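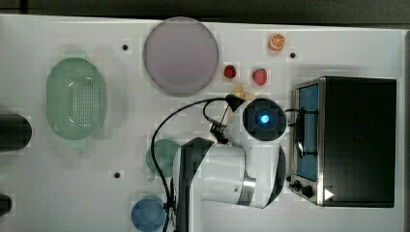

Asunto: Re: [brazos] Parada de protección con la fruta de juguete
De: Maricruz Magaña
Para: lista brazos
Mes: abril

¡Hola a todos!

Dede Agbenyega escribió:
> ¿Os ha vuelto a saltar la parada? A nosotros nos pasó
> con el cable de la pinza, que tiraba al girar la muñeca.
> Mirad el registro antes de tocar los límites de fuerza,
> por favor, que luego nos llevamos sustos.

Pues sí, Dede, nos ha vuelto a saltar, y dos veces en la misma mañana (yo ya estaba tan contenta con mi café...). La tarea es la de siempre: coger la fruta y llevarla al plato lila. La primera parada fue yendo hacia las fresas y la segunda al volver hacia el escurridor verde, con la muñeca casi en el mismo ángulo. El registro da el código 1233 en las dos, y en el manual de Bavance eso es «par inesperado en la articulación», o sea, casi cualquier cosa.

Yo apuesto por el cable, como tú. Va suelto desde la pinza, hace un arco enorme hacia la izquierda y baja pegado al brazo, justo al lado de los recipientes azulados. Seidu dice que no, que es la carga mal configurada desde que cambiamos los dedos, y puede que tengamos razón los dos, qué rabia.

Lo que sí me preocupa es el horno. Lo tenemos a la derecha, muy metido en la mesa, y en la segunda parada el codo se quedó a dos dedos de la puerta. Lo he desenchufado y hasta nuevo aviso se trabaja a velocidad reducida, ¿vale? Y nada de rearmar desde la consola sin mirar antes la mesa, que os conozco.

Adwoa (Akpalu, la otra está fuera), ¿te queda alguna brida de velcro de las de Tosby? Si sujetamos el cable y sigue saltando, le doy la razón a Seidu por escrito.

Un abrazo,
Maricruz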